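1/13/26
by Fredy Mamani

I spent most of the weekend on the corner. If you've been reading for a while you know the corner – the bit of the back room where everything I can't decide about goes to live. In June I promised you all a before and after, and then summer happened, and then fall, and then my cousin's wedding in Hellville, and well, it's January.

What got me going was Huw Lloyd coming to stay for a few nights. Huw is the tidiest man I know (he irons pillowcases!) and he needed somewhere to put his bag down, and there was no somewhere. He was very nice about it. He put the bag in the bathtub.

So, the corner. I started by pulling everything out into the hallway, which I know is what the books tell you to do, and I also know why people stop there, because for an entire evening I had to climb over a box of extension cords to get to the kitchen. I threw away two bags of pure garbage, mostly receipts and dead pens and the manuals for a Prornholm shelf I sold years ago. I filled another bag for the thrift store. Then I had dinner and felt terrific and did nothing else that night.

The next morning was the fun part, the putting back. My one rule was that nothing goes on the floor permanently. Wire mesh is great for this, by the way! I'm a total convert. Solid shelves just collect layers in my house, but with mesh you can see from below what you've dumped up there and it shames you a little. I paid $22 for a basket from Okero a while back and it's the best thing I've bought for that room, even if it does leave little grid marks on anything soft.

Where I always get stuck is the small stuff. Big things more or less tell you where they go, but what do you do with a wallet you don't use anymore and a pencil case you sort of do?

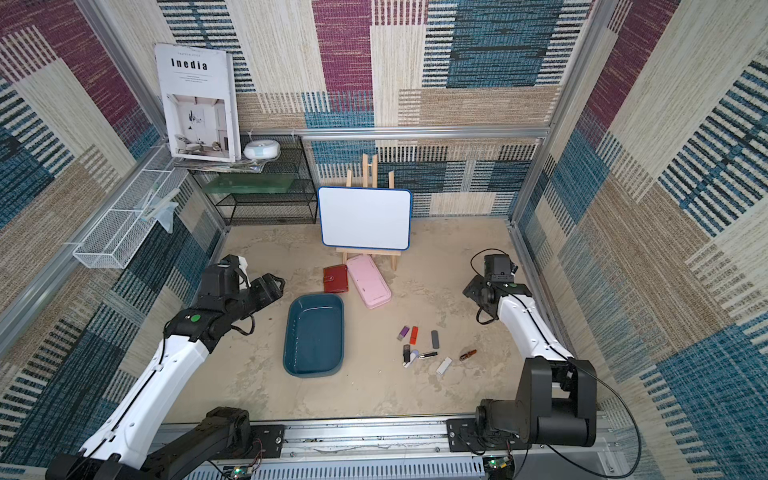
My solution for now is a tray. One tray, and whatever is small and homeless goes in it, and when the tray is full I have to deal with it before anything else gets added. My mother did this with a soup bowl by the phone and it worked for her for my whole childhood, although in her case it was mainly rubber bands and foreign coins. I'm going to give it until the end of the month and report back. If it's a disaster I'll tell you that too.

The whiteboard is another thing I went back and forth on. I like a whiteboard in theory. I've had three over the years and every one of them ended up with the same grocery list on it for so long that the marker wouldn't wipe off (rubbing alcohol gets it, if you're in the same boat). A little one on an easel feels different, though, kind of like a café menu, and it can move around with me. I'm thinking one line per day, just the thing I'd be annoyed about not doing. Huw thinks I should put the dinner menu on it. Huw has not seen what I eat when he isn't visiting.

And then books. I got rid of a lot last year and I was pretty ruthless, so the ones that are left are the ones I'm attached to. Some of them are there because I read them and some of them are there because I like looking at the cover, and I've stopped feeling bad about the second kind. A nice white hardcover standing up on its own does more for a corner than a candle ever did. My only problem is magazines, which I keep stacking underneath things as though that makes them furniture.

I'm still completely in love with the woven patchwork, all that plum and teal and cream. I know it's a lot. A reader wrote to me a while ago asking if it gives me a headache, and no, it doesn't, it makes me want to sit down with a coffee. Plain walls are for people with more self control than me.

Total spent on this round was $0 if you don't count the takeout from Chávez, and we're not counting it. The cords still need sorting. I've got them in a heap by the door and I untangled maybe four before I lost the will. If anyone has a system for cords that doesn't involve a label maker, please leave it in the comments, because I've lent mine out and I don't think it's coming back.

Next post will be the closet, I think, or the soup I keep promising. Probably the soup.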